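Control points for a photogrammetry survey of a chapel: how many is enough?

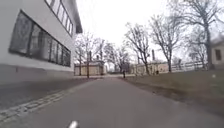 Shufen Feng

We have a small heritage documentation job at Evangelista, a stone chapel with a walled yard. The deliverable is a textured mesh plus orthophotos of four elevations and the yard paving at 1:50. Image set is 209 frames from a pole and 33 nadir frames from a drone at low altitude. The office wants to put in 10 coded targets, measured by total station, and call that the control. I have been asked to sign off on the plan and I am not comfortable with it. None of the 10 are held back as check points, and all of them sit below head height because nobody wants to bring a ladder.

Questions:
1. Would you hold some back, and how many?
2. Does vertical distribution matter much if the drone frames cover the roof?

Software is Zudmont, latest release. Camera is precalibrated but we let the bundle adjustment refine focal length and the first two radial terms.

Posted in Survey and Control, 8 replies

yebihara
Hold back at least three. An adjustment with every target used as control gives you residuals, and residuals are not accuracy. They tell you how well the model was bent to fit the points you gave it. Clients read the RMS in the report and take it for accuracy unless you separate the two tables.

On the second question: yes. If all your control is in the bottom two meters, the top of the gable is extrapolated. Small rotation errors about the horizontal axis grow with height. Drone nadir frames help with scale on the roof plane but do little for the verticality of the walls unless you have obliques tying them together.

masonry_bee
Disagree with part of this. For 1:50 output the tolerance is loose. We did a farm building with six targets, all low, and checked the eaves afterward with reflectorless shots on stone corners. The worst was 9 mm. That is well inside the line weight at that scale. I would spend the time on image overlap at the corners, where these blocks usually break.

yebihara
You checked the eaves. That is my point. You had check points, you just measured them afterward and on natural detail. I have no problem with that approach.

masonry_bee
Fair. I still don't see a reason to get a ladder out. Reflectorless shots to sharp natural detail will do for the upper courses. Pick an arris or a corner of a joint, something you can find in at least four images, and take a photo of the crosshair position so the person in the office marks the same corner.

Shufen Feng
The masonry is weathered. There are few clean arrises above the door. I could probably find five or six usable corners on the window surrounds. Would you weight them differently from the coded targets?

yebihara
Yes. Set the marker accuracy separately. If the targets are at 2 mm, I would enter the natural points at 5 mm or worse. In Zudmont it is per marker, in the reference pane, and the default is the same for everything, so you have to change it by hand. Watch the units. The field is in meters even if the project is displayed in millimeters.

c_sebastian
The problem I would look at first is the 33 nadir frames. With a pole set and a drone set you effectively have two blocks. If there are no oblique frames between them, the tie points between wall heads and roof will be weak and the software may still report a single aligned block. Go into the tie point view and filter for points seen in both sets. If there are only a few hundred, and they are all in the yard, the roof is floating.

Also, do not put both sets in one calibration group. Different camera, different lens. It sounds obvious, but an imported project template will do it to you.

Shufen Feng
They are separate groups. I checked the shared tie points and you are right, nearly all of them are on the yard paving. A strip along the north wall has some and the south has almost none.

c_sebastian
Then fly again with the gimbal at 45 degrees, one loop around the building, 20 frames or so. More targets will not fix it.

masonry_bee
Agree with this one. One loop at 45, and a second at 60 if the light holds. Overcast if you can get it, or the south wall texture will have two sets of shadows.

quoin
I'd question refining the radial terms at all. If the camera is precalibrated and the lens has not been touched, fix them. With weak geometry the adjustment will push error into K1 and K2 and your check points will look fine near the control and drift away from it.

yebihara
Depends on the lens. Most mirrorless lenses retract or shift at power down, so the calibration from the lab is already approximate. I run it both ways and compare the check points. If fixed is within a couple of millimeters of refined, I keep fixed.

Shufen Feng
Revised plan: 10 coded targets, seven control and three check, five natural points on the window surrounds entered at 5 mm, one oblique loop at 45 degrees. I will run the adjustment with fixed and refined radials and post both check point tables.

quoin
Post the correlation matrix too if the report gives you one.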